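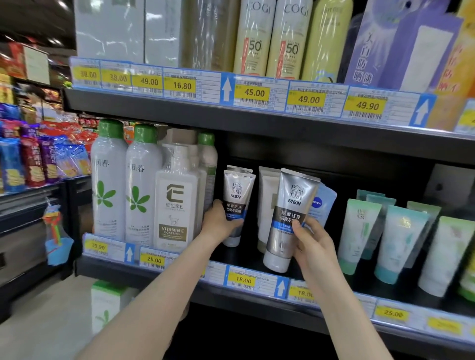
Filed under: Consumer Research > Pricing and Packaging > Open Access

4. Do shoppers use the unit price?

4.1 What the earlier reports claim

The case for unit price labels in personal care rests on a simple story. A shopper stands before two sizes of the same product, reads the price per 100 ml on the shelf edge, and picks the cheaper one by volume. The trade report by Kuhlmann, which is cited in most of the later work on the subject, treats this story as settled. We do not think it is. The report shows that sales of larger packs rose after labels were introduced in the Besis stores. It does not show that anyone read the labels, and the two statements are used as if they were the same.

Several other things changed in those stores at the same time. The larger packs were moved from the bottom shelf to the middle one, the range of small packs was cut, and a loyalty discount was applied to purchases over a set amount. Any of these would be expected to push sales toward larger packs. The report mentions the shelf move in a footnote and the discount in an appendix, and then attributes the whole of the change to labeling. No store without the new labels was followed over the same period, so there is no way to tell how much of the rise would have happened anyway.

4.2 Looking and handling as evidence

A second line of argument relies on what shoppers do at the shelf. Holding two sizes of one product, as with the two men's facial cleanser tubes in Figure 1, is often coded as "price comparison." We are wary of this. A person with a tube in each hand may be comparing price, but may also be checking the skin type, judging which tube will fit in a travel bag, or tidying up after picking up the wrong one. Hands tell us that both packs were touched. They say very little about the sum being done in the head, if one is being done at all.

The coding manual used in the Vellen study gives a good example of the problem. Any episode in which a shopper touches two sizes for longer than 3 seconds is entered as a comparison, and every comparison is then counted as use of the unit price. Under this rule a shopper who never glances at the shelf edge can be recorded as a user of the label. The authors report high agreement between coders, and we have no reason to doubt it. Two people can agree very well on how to apply a poor rule.

Toiletries are an awkward category for this sort of work in any case. Tubes are soft, tapered and often stood on their caps, so that the volume is hard to judge by eye. The net content is usually printed small and on the back. Names within a brand's range are close to each other, and two tubes that look alike at arm's length can be different formulas. Where that is so, the unit price compares things the shopper may not regard as substitutes.

4.3 A small check in Zakelden

To see how much the coding rule matters, we asked 30 shoppers in one Zakelden supermarket, directly after they had handled two sizes of a skin care product, what they had been looking at. The interviews took place in June, in the late afternoon, and consisted of a single open question followed by a request to recall the unit price of either pack. Only 6 could give a figure that was close to the label. Nearly all of the others mentioned the total price, the scent or the brand they had bought before.

We would not build much on this. The sample is small, it comes from one store, and people are poor at recalling numbers they may have used perfectly well a moment earlier. Somebody who read both labels, chose, and forgot would be counted on our side of the argument when they belong on the other. Shoppers in a hurry also tended to refuse the interview, and we cannot say whether they would have answered differently. Still, the result sits badly with the share of "label users" that the Vellen rule would have produced from the same episodes, which is by construction all of them.

4.4 What can be kept

Unit price labels are cheap, and we see no harm in them. Some shoppers certainly read them, and for those on tight budgets the benefit may be large. Our objection concerns the size of the effect that has been claimed. Until a study varies the labels while leaving shelf position, range and discounts alone, the figures now quoted in policy documents should be read as upper limits. Handling data should be reported as handling data, with gaze or recall measured separately and the cases where they disagree listed in full.

We use cookies to remember your reading preferences and to measure article views. Accept all | Manage settings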